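Suchbegriff eingeben Suchen

Seite drucken | Als E-Mail versenden

Rubrik: Haushaltsgeräte > Kühlen & Gefrieren > Störungen und Lösungen

Ticket: Ornwood 121, Gemüsefach friert, Kühlteil oben zu warm
Eröffnet am 23.1.20
Status: gelöst (vom Ersteller markiert)

Hallo zusammen, ich mache jetzt doch mal ein Ticket auf, weil ich mit der Anleitung nicht mehr weiterkomme. Es geht um meine Kühl-Gefrier-Kombi, Ornwood 121, gekauft bei Arriaga in Bevilport, kein Einbaugerät, steht frei in der Küche zwischen Fenster und Spüle. Gelaufen ist das Ding bisher tadellos. Seit kurzem habe ich unten im Gemüsefach Eis auf dem Salat (richtig Eis, kein Reif!), und oben im Türfach wird die Milch nach zwei Tagen sauer. Eingestellt ist Stufe vier von sieben, daran hatte ich nichts geändert.

Was ich gleich am Anfang gemacht habe: Stufe runter auf drei. Ergebnis: oben noch wärmer, unten trotzdem Eis. Dann Stufe fünf, da war die Gurke durchgefroren und der Joghurt oben immer noch lauwarm. Da wusste ich wenigstens, dass es am Regler allein nicht liegt.

Antwort vom Support, sinngemäß: Thermometer in ein Glas Wasser stellen, über Nacht stehen lassen, Werte von oben und unten durchgeben. Außerdem die Türdichtung prüfen und schauen, ob die Rückwand vereist ist. Und solange das nicht geklärt ist, empfindliches Gemüse bitte raus aus dem Fach.

Also gut. Zwei Gläser, je 500 ml, eins oben, eins unten. Am nächsten Morgen: oben elf Grad, unten null und eine dünne Haut Eis drauf. Dichtung mit dem Papierstreifen getestet, überall Widerstand, auch unten an der Scharnierseite, wo sie beim Vorgänger immer geklemmt hat. Rückwand: ein paar Tropfen, sonst nichts. Ich war ehrlich gesagt ein bisschen enttäuscht, eine kaputte Dichtung hätte ich wenigstens selbst tauschen können.

Das Ausräumen war dann noch eine eigene Aktion. Kohl und Möhren sind auf den Balkon gewandert, die Kräuter ins Wasserglas auf die Fensterbank und die Tomaten auf einen Teller. Die gehören sowieso nicht in den Kühlschrank, das weiß ich, reingelegt habe ich sie trotzdem immer — Gewohnheit. Schmecken bei Zimmertemperatur wirklich deutlich besser, so viel kann ich als Zwischenergebnis schon mal festhalten. 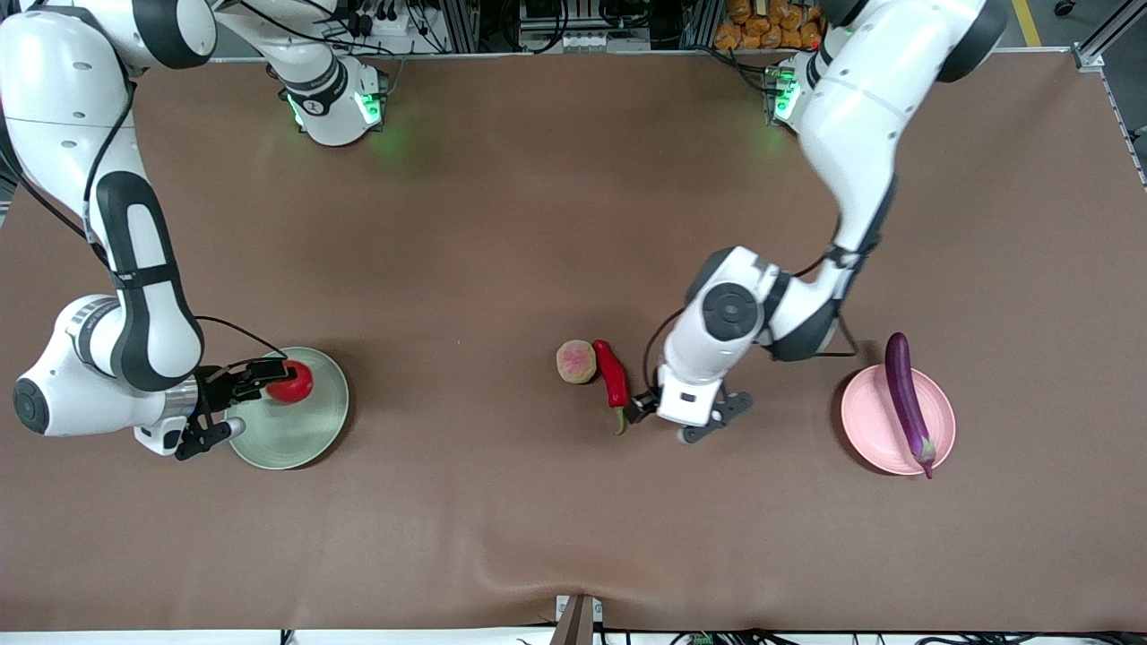 Nachtrag 1: Abtauen

Der Support wollte, dass ich das Gerät komplett abtaue. Stecker raus, beide Türen auf, Handtücher davor, und dann warten. In der Anleitung stehen acht Stunden, ich habe es bis zum nächsten Mittag stehen lassen, weil ich arbeiten war. Tiefkühlsachen durfte ich solange bei den Nachbarn unterbringen (danke nochmal, auch für den Kaffee).

Unten kam erstaunlich viel Wasser, oben fast keins. Die Ablaufrinne hinter dem Gemüsefach war dicht, da steckte ein Stück Petersilienstängel drin und dahinter so ein grauer Pfropfen. Mit dem Stäbchen aus dem Zubehörbeutel durchgestoßen, dann 100 ml warmes Wasser nachgekippt, lief sofort ab. Ich dachte schon, das war es!

War es nicht. Nach einem Tag Laufzeit: oben neun Grad, unten ein Grad. Besser, aber gut ist anders. Und im Display stand zum ersten Mal ein Code, nämlich 84. In meiner Anleitung hört die Tabelle bei 60 auf.

Nachtrag 2: Code 84

Dazu schrieb der Support, dass der Code zur Luftklappe gehört. Die sitzt hinter der Blende oben an der Rückwand und verteilt die kalte Luft zwischen oben und unten. Wenn sie klemmt, geht alles nach unten. Klingt logisch, passt auch genau zu dem, was ich habe. Warum steht das nicht in der Anleitung?

Blende abnehmen: Stecker ziehen, obersten Glasboden raus, zwei Schrauben unter den Kappen, dann nach vorne kippen. Bei mir hing die linke Rastnase fest, da bitte nicht mit dem Schraubenzieher hebeln, ich habe jetzt eine kleine Macke im Kunststoff. Die Klappe selbst saß schief in der Führung, und im Scharnier war noch Eis. Mit dem lauwarmen Lappen weggetaut, Klappe von Hand ein paarmal bewegt, sie hakte immer an derselben Stelle. Ersatzteil also.

Bestellt habe ich über Fulano, das Teil heißt dort »Luftklappe kpl. mit Motor«. Achtung, es gibt zwei Ausführungen, die mit dem weißen Stecker passt hier nicht. Ich brauchte die mit dem grauen. Natürlich kam erst die falsche, der Umtausch lief aber ohne Theater.

Nachtrag 3: Ergebnis

Neue Klappe drin, Blende drauf, Stufe vier. Nach einer Nacht oben sechs Grad, unten vier, nach drei Tagen immer noch so. Code ist weg, die Milch hält wieder. Im Gemüsefach liegen jetzt Salat und Möhren, die Tomaten bleiben draußen.

Eine Frage hätte ich noch, dann kann das Ticket von mir aus zu: Beim Anlaufen knackt es jetzt einmal kurz hinter der Blende, das war vorher nicht. Stört mich nicht groß, ich wüsste nur gern, ob das der Motor beim Einstellen ist oder ob ich eine Schraube zu fest angezogen habe.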